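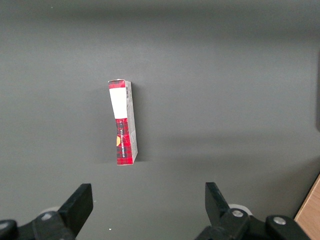
Where do you put a biscuit box that is too tall for the shelf? In a drawer, lying on its side.

That is what I settled on last week, after years of long thin boxes falling over at the back of the cupboard. I like shortbread in tartan boxes and I tend to keep the boxes long after the shortbread has gone. They hold string, candles, spare pencils and the like.

The drawers I use now are in a small oak cube with two drawers, one above the other, and black bar handles. I paid 36 pounds for one like it at the Rowbotham shop in Pradville, and it took me an evening to sand and oil. The top drawer has the boxes. The bottom one has tea towels and a few things I haven't decided on yet.

Before anything went in, I cleared the table and got a sponge and a tray out.
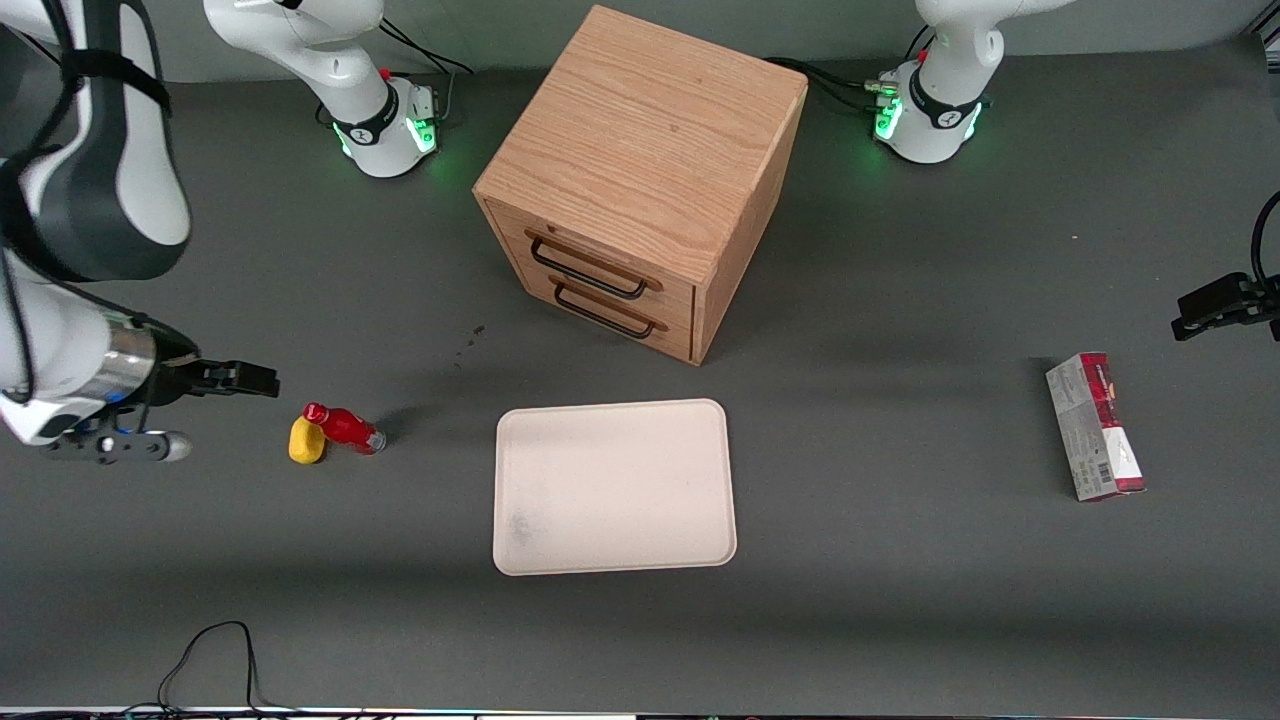 I did the handles first, as they pick up fingermarks more than the wood does, then the drawer fronts. A yellow sponge is fine for oak if you wring it out well – wipe along the grain and dry it with a cloth straight after. I leave the drawers open for an hour before filling them.

The tray is for sorting. Anything I want to keep goes on it, and when it is full I stop and put things away. I got through 19 small items that way on the first evening, most of them birthday candles.

I had thought about buying a set of Hurkik dividers, but a box on its side does the same job. I may still line the bottom drawer before January.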